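# The Second Arm Is Not the Expensive Part

When the town workshop in Flallilville began planning its automation corner last June, the budget had one line: "robot". I have the sheet in front of me, because I wrote it. We were going to buy a single arm, put it on a table, and teach it the sorting jobs our packing members do by hand.

The offer from Nallora was clear and polite. It listed the arm, the gripper and one day of training. It did not list a table, rails, lamps, spare fingers or cables of the right length. A colleague at a similar workshop in Barovano had warned me that these small lines grow fast, and I believed her only when I added them up. They came to more than the gripper itself.

The building did not help. Our electrical panel dates from 1984, and the electrician wanted a separate circuit before anything with a motor was connected. This was fair, and it was not in the budget either. We waited 21 days for him to come.

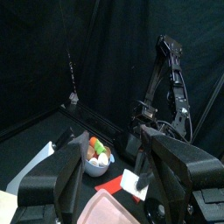
Buying two arms at the same time was the question we discussed longest. The second one costs the same as the first, but it shares the table, the circuit and the training day. What it really needs is room. With one arm standing bent behind the work and the open fingers of another reaching in from the front, even a small bowl of mixed pieces, orange, green, brown and white, sits in a narrow place. So my advice is to draw the full reach of both arms on paper before ordering the table. We ordered the table first, and we paid to exchange it for a deeper one.

Then come the fingers. A gripper is sold with one standard pair, and a salesperson will tell you that it holds everything. Thin flat parts and round smooth parts ask for different pads, so I now put 6 spare pairs in any first budget. They wear at the tips, and delivery can be slow. If you can print your own, ask the supplier for the drawings in writing before you sign. Some give them freely – others treat them as a separate product.

Our practice objects cost almost nothing. Bowls, trays and small kitchen things came from Meijer on one receipt, and the accountant asked me why a robot needs dishes. I keep a line for this now. It is called "consumables", and nobody has asked again.

Service contracts deserve a slow reading. We compared two of them, and the cheaper one did not cover the cables, which bend all day and are the parts I would expect to fail first. We took the other. I cannot yet say if it was a good decision; we have had no claim.

For a workshop of our size, I would leave one fifth of the money unspent on the day of the order. Our first change request came in the second week, and it was for better light above the table.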